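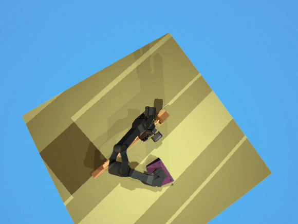 UNIT 4: COLOR AND PATTERN

Earth Tones in Quilts and Woven Blankets

Welcome back, everyone, and I hope you all found a comfortable chair (the ones by the window are best, in my opinion). Tonight we stay with the greens that lean toward yellow, the olives and khakis, which so many beginners skip because they look a bit dull on the bolt. Please give them a chance! Put an olive beside a dark brown and it wakes right up, and a thin stripe of pale yellow between bands will carry your eye clear across a blanket.

Turning a square on its point is the oldest trick we have for making a quiet pattern feel lively. Everett Schumacher's little book on the Vestholm weavers spends 52 pages on it, and I'd love you to read the first chapter before October, slowly, with a pencil.

For next time, cut four squares from scrap paper, two dark and two light, and move them around on a plain ground until you like what you see. Glue nothing yet. Kenji Dvorak will bring his Godinho blanket, and yes, you may touch it if your hands are clean.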